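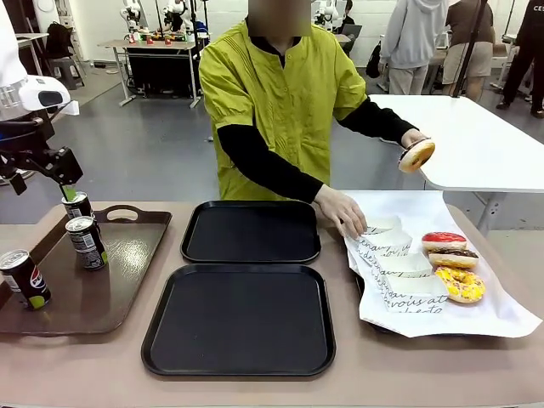 Tray-loading station at the Jiteo test floor, Plimstead: drinks at the robot's left arm, doughnuts handled by the operator.

Jiteo Issues Field Safety Notice for Truda Two-Arm Serving Robot

PLIMSTEAD, 2023-08-05 - Jiteo today issued a field safety notice covering the gripper control software on its Truda two-arm serving robot. The notice applies to all units running release 656. Operators are asked to stop shared-counter work on these units until the corrected release has been installed.

The fault concerns grip release. When a Truda arm closes on a drink can and the operator presses the hold button during the closing motion, the controller can lose its record of the gripper position. On resuming, the arm may treat the gripper as open and continue to close. In testing, this produced dented cans and, in 2 cases, a punctured can that sprayed the counter and the arm housing. There were no injuries.

The fault was found during tray-loading trials at the company's Plimstead site. In these trials the robot handles cans on a serving tray while a person handles unwrapped food at the same counter. The person's hands are often within reach of the arm, and for this reason Jiteo has classed the fault as a safety matter and not as a product-damage matter only.

Cause

Jiteo traced the fault to the Yin motion controller, which is used in both arms. On a hold command, the Yin controller writes the last gripper position to memory and cuts drive power. If the command arrives while the fingers are still moving, the write can be skipped. The controller then restarts from a default value of fully open. The delay between hold and power cut was measured at 60 milliseconds, within the design limit. The emergency stop circuit is separate and is not affected.

The condition did not appear in acceptance testing because the hold button was pressed only with the arm at rest or in free travel. The test plan has been changed to include holds during closing.

Action for operators

Units on release 656 may be used for single-user work with the counter kept clear of people. The following apply until the update is installed:

Use the emergency stop, not the hold button, whenever a can is between the gripper fingers.
Do not resume from hold with an object in the gripper. Power down, remove the object by hand, and run the homing routine.
Keep hands off any tray the arm is working on.
Report any dented or leaking can to Jiteo service, with the unit's event log.

Correction

A corrected release is in validation. It blocks all gripper motion after a hold until homing is complete. The test series calls for more than 300 interrupted grips on each arm, using full cans. Jiteo will supply the release at no charge. A hardware position sensor, which would remove the need for the stored value, is planned for December and will be fitted to existing units at the next scheduled service - no separate visit is needed.

About Jiteo

Jiteo designs and builds robot arms for food counters and canteens. The company is based in Plimstead.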